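Accident rue Marchetti, circulation coupée dans les deux sens
Publié en décembre par Baptiste Besson - Forum Esten, rubrique Faits divers

b_besson
Une camionnette et une berline se sont percutées ce matin vers 6 h 40 au croisement Marchetti / Ruto. Un blessé léger d'après la radio locale. La rue est toujours fermée, les bus passent par le pont.
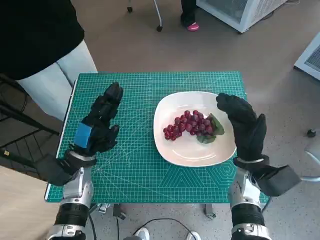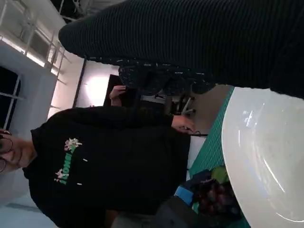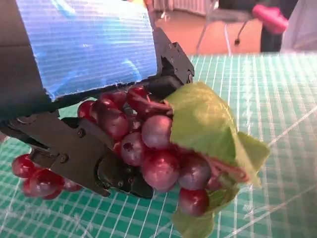

Raisin sur assiette blanche (première photo), sweat noir à lettres vertes (deuxième).

imani.m
« Blessé léger d'après la radio », la même radio qui annonçait un mort en novembre alors que le monsieur avait un poignet cassé. J'attends la version des gendarmes.

Shengli44
Je suis passé à pied, la berline était sur le trottoir devant le café Mistico. Le feu clignotait orange. Encore en panne, donc.

b_besson
La mairie dit que le feu a été réparé.

Shengli44
La mairie dit beaucoup de choses. Clignotant orange, je l'ai vu.

teemu_k
Il a pu se mettre en sécurité après le choc, si l'armoire a été touchée. Ça ne prouve rien sur son état avant. Et à cette heure-là les gens descendent Ruto à 70, feu ou pas feu.

imani.m
À 70, tu as mesuré ?

teemu_k
Non, mais j'habite au 44. Viens écouter.

Arlo_NT
On va encore nous proposer un radar et un passage à 30 - comme sur le quai, où je n'ai vu aucune différence. Quelqu'un a des nouvelles du blessé, sinon ?

b_besson
Toujours rien. Une voie rouverte à 9 h 15 côté café.

Sujets récents
Feu de poubelles derrière la gare
Pont d'Esten : travaux repoussés ?
Vol de vélos, avenue Ruto

Contact - Signaler un message - Haut de page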